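# Moving mismatched bowls that don't have boxes, what do you wrap them in?

**gilbertstreetporch**, posted 25 May 2026

Hello all, and I'm sorry in advance if this has been asked before (I did search, but most of what came up was about wine glasses). My husband and I are moving in October from a house we've lived in for 16 years to an apartment on the third floor, no elevator. I have a lot of everyday dishes that I've picked up one or two at a time, at yard sales mostly, and from the little Jusance store before it closed. None of it is worth much and hardly any of it matches, but I'm fond of it and I would like it to get there in one piece.

Last time we moved I used newspaper and I spent two days washing ink off everything, and I still lost a gravy boat. My sister says to use towels. The moving company, Cumalari, will pack the kitchen for us but wants $787 for it, and that seems like an awful lot for what I have. Can bowls travel stacked, or does each one need its own spot? And how heavy is too heavy for a box?

Thank you kindly!

---

**Satasik_Sue**

Oh, I feel for you, three flights! I have moved five times, twice with small children, so let me tell you what I do now and you can take what's useful.

Bowls can travel stacked, yes, but on their sides, standing up like records in a crate. Wrap each one in plain packing paper (the unprinted kind, you can buy it by the bundle, and it spares you all that washing). Lay a bowl in the middle of two sheets, fold the corners in, then set the next bowl inside it and fold again. I do three or four to a bundle and tape the bundle shut. A good thick layer of crumpled paper goes on the bottom of the box, more between the rows, and more on top until the flaps push back at you a little when you close them.

Before any of that, though, I sort. I bring everything out to the counter a shelf at a time and nest the bowls by size, and whatever fits together on the counter will fit together in the paper. It's also a nice moment to decide what's coming with you. I gave away half my mugs that way and haven't missed a one.
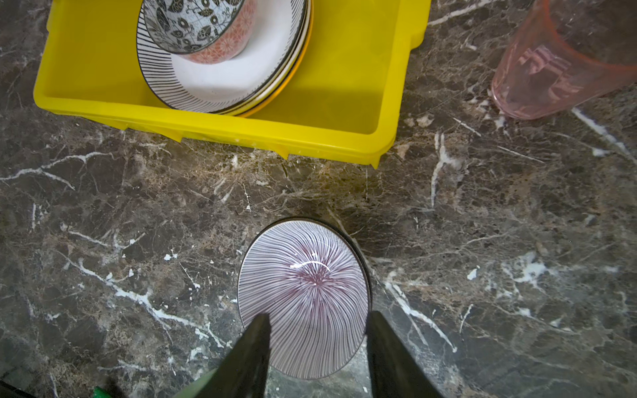
*Nested by size in the yellow tray, patterns all mixed up.*

As for weight, I never let a dish box go over 30 pounds, and for a third-floor walkup I might go lighter than that. Use small boxes even if it means more trips. Write "kitchen, this side up" on two sides and the top, and please keep out two bowls, two spoons and the can opener for your first night. We ate cereal out of a saucepan once!

Towels are fine for padding the bottom and the corners, so your sister isn't wrong. I just wouldn't use them between dishes, they bunch up and shift. And you'll want the towels.

---

**dale.in.the.basement**

Just pay the movers. If they pack it and it breaks, it might be on them. If you pack it, it probably isn't.

---

**quiltsandkettles**

I'd read the paperwork before counting on that, Dale. Ours paid by the pound, so a broken dish came to pocket change. Do ask them what's covered, and whether they'd pack only the breakables for less. Ours did that for $50 a box, and I had them do my grandmother's platters and did the rest myself over a few evenings with the radio on.

One thing to add to Sue's very good advice: pudding cups and custard dishes can go inside your big soup pot, wrapped, with a dish towel under the lid. The pot has to go anyway and it's sturdier than any box. Good luck with the stairs, and start with the things you only use at Thanksgiving.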